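Subject: Re: [Hullow-list] Thursday suppers, cutlery and the 120 question

Fork and spoon.

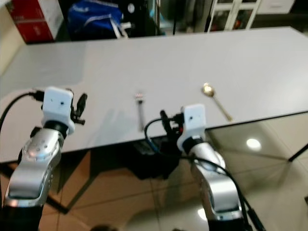 Anel Hlongwane wrote:
> I still think 29 a head is too much for soup in a church hall.
> Mundville do two courses for less, and they let you sit down before
> the speeches. Could we drop the printed menus?

Anel, we could, and I'd be glad to see them go, but the menus cost us 2 pounds a table. The money goes on the hall. Puvetthorpe put the hire up to 120 in February and threw in the use of a hatch that doesn't open.

Le Roux will do the bread again if we order by noon on the Monday before. Last time we rang at five and got what they had left, namely scones.

As for Mundville, I've eaten there. The second course was a biscuit.

I'd sooner cut the speeches. Mine can go first, provided the raffle stays, as it paid for the gas in the winter. Can people tell me by the weekend whether they'd come at 24 with no pudding? Replies to the list please, my other inbox is full.

Eugénie Brunet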